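Ticket 593: arm planner aborts in house sim
Opened by: Nayeli Orozco, 2 July 2025
Project: Conoro (student team), planner build 41

Nav stack reaches the door waypoint, then the planner returns "no valid start state". Fails on every seed.

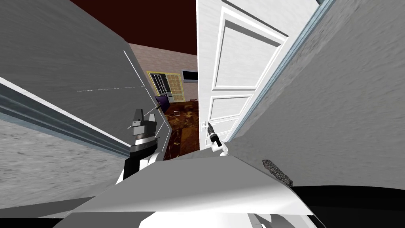

Collision padding was left at the Jastinon default, 100 mm. The base passes its own check, so the log blames the arms. With the door swung open and the right gripper just under its handle, that padding puts the start pose in collision.

Luana Falcão: set padding to 2 mm for the door link only, rerun.

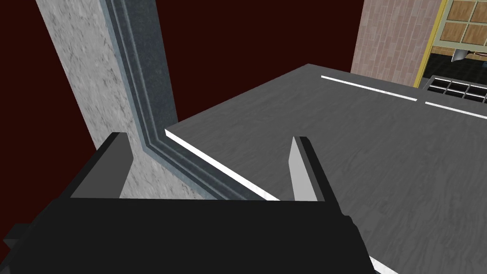
Reran with the override. Start state accepted. Counter link still uses the default; separate ticket. Leaving this open until the override is merged.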